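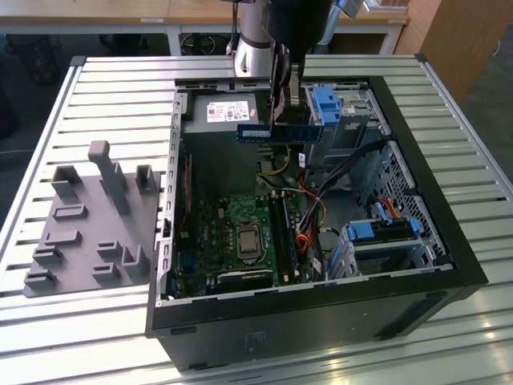 A blue memory module held over the upper middle of an open desktop tower.

Brunton Pagans Get Their Harvest Circle Back
9/9/24

Good news, friends! Our open circle at Gristen Meadow is on again for the fall equinox, after a August that had me biting my nails (the parks office lost our permit form, then found it, then wanted it typed). Bronwyn Kingi got the signed copy in the mail this morning and called me before she'd even put her keys down.

We gather at sunset for Mabon, the second of our harvest Sabbats. Noeline Bright is leading the rite this year, her first time as priestess for a public festival, and she's written a lovely new calling of the quarters. I got to hear it last week over tea and I teared up, so bring tissues! After the circle we share bread, cider and whatever came out of your garden. Kids are welcome, and so are folks from other paths who just want to sit and listen.

A few practical bits. The gate on Pristonau Road opens 2 hours before sunset. Candles need to be in jars, the grass is awfully dry. Please leave athames at home, the park doesn't allow blades of any kind, so we'll be using wands.

We're also still collecting for the Restonari herb garden. The goal is $3000 and we have $1387 in the jar so far, with nine raised beds planned for spring. Bronwyn will have the jar at the bread table.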